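Bildergalerie: Der Griffabbruch am Montageplatz Okeo

Beim Dauerlauf am Zweiarmplatz Okeo ist die rechte Hand wiederholt mitten im Griff stehen geblieben. Auf dem Programm stand das Auflegen und Versetzen der blauen Kunststoffteile auf der bedruckten Vorlage, angesetzt waren 1.584 Griffe. Davon wurden 136 vom Regler abgebrochen, jedes Mal mit derselben Meldung: Schließkraft außerhalb des Fensters. Die linke Hand war nicht betroffen. Der Lauf wurde am 20. Juni angehalten und die Steuerung in den sicheren Zustand gebracht. Personen waren nicht im Arbeitsbereich, beschädigt wurde außer zwei Fingerkuppen nichts. Die Aufnahmen stammen von der Arbeit am Tisch. Zum Vergrößern bitte anklicken.

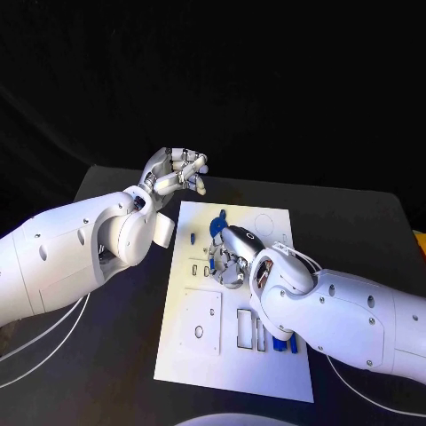 Rubrik: Störungen und Sicherheit

Die rechte Hand hält ein silbernes, zylindrisches Teil mit blauer Spitze dicht über der weißen Platte. Die linke Hand ist leer und steht weiter oben.

Glatte, runde Oberflächen waren im Dauerlauf der ungünstigste Fall. Der Kraftsensor im rechten Handgelenk lieferte nach längerem Betrieb einen Wert, der langsam nach oben wanderte. Der Regler ging deshalb von einem festeren Griff aus und gab nach, bis die Überwachung eingriff. Bei eckigen Teilen fiel das kaum auf, weil die Finger dort auch mit weniger Kraft Halt finden.

Zunächst hatten wir die Fingerkuppen in Verdacht. Sie wurden getauscht, danach lief der Platz 34 Griffe ohne Meldung und brach dann wieder ab. Die alten Kuppen hatten an der Innenseite kleine Risse, waren aber nicht die Ursache. Auch ein Wechsel des Kabels zwischen Handgelenk und Steuerung brachte keine Änderung.

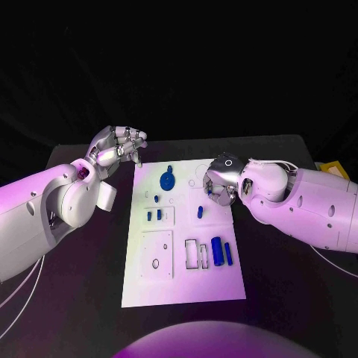

Zuletzt geändert: 20. Juni

Die kleinen blauen Stifte stehen aufrecht auf der Vorlage, rechts daneben die beiden blauen Zylinder. Zwischen den Fingern der rechten Hand befindet sich ein weiteres kleines blaues Teil.

Kleine Teile verlangen ein enges Kraftfenster. Drückt die Hand zu stark, kippt der Stift beim Ablegen. Drückt sie zu schwach, rutscht er durch. In den Protokollen liegen mehr als 100 der Abbrüche in der Phase kurz vor dem Ablegen, die übrigen beim Anheben.

Die Ursache lag in der Nullpunktkorrektur. Mit dem letzten Softwarestand von Pramia wurde der Nullpunkt nur noch beim Einschalten gesetzt, vorher geschah das nach jedem Teilewechsel. Im Änderungsprotokoll stand der Punkt unter Laufzeitverbesserungen, bei der Freigabe haben wir ihn übersehen. Der alte Ablauf ist wieder eingespielt. Zusätzlich meldet die Steuerung jetzt, wenn der Sensorwert bei offener Hand von null abweicht.

Bis zur erneuten Freigabe gilt am Okeo: kein unbeaufsichtigter Betrieb, halbe Geschwindigkeit, Abschaltung nach dem ersten Abbruch. Eine Meldung wird nicht mehr am Bedienfeld quittiert, bevor das Protokoll gesichert ist. Für den baugleichen Platz Cabello gilt dasselbe, auch wenn dort bisher keine Abbrüche aufgetreten sind. Der Dauerlauf wird im Oktober mit derselben Vorlage und denselben Teilen wiederholt.

Fotos und Text: Brelto, Versuchswerkstatt
Zurück zur Galerieübersicht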